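Out and About | Tours & Open Days

I finally got along to the Ronalley open day, after missing the November one because I booked the wrong bus. Entry was free, the sausage rolls were not, and I spent nearly the whole afternoon at the Kutside bench, where they teach robots to take old computers apart.

The way it works is that a person holds a pair of handles and the robot copies whatever their hands do. Every go gets recorded, and later the robot tries the job by itself. They want 1000 goes at each job before they trust it — and they had 48 for the one I watched, so there's a fair bit of work left! 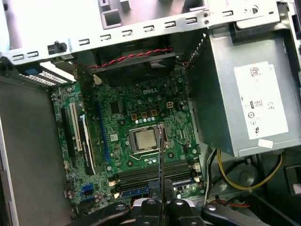
My favourite part was getting a turn on the handles. It's so much harder than it looks, because you can't feel anything through them and you end up staring at the screen with your tongue poking out. The job was all about the processor socket on an old Dell board, and you had to bring the tip of a long thin tool right to the corner of the metal frame without bumping anything else. My best try took 27 seconds (the kid after me was quicker, of course).

I had a quick look at the Hsu stand and the Ollell one too, but the queues were long and my feet were sore. If you go, wear flat shoes and head for the benches first.

Posted 3 May 2020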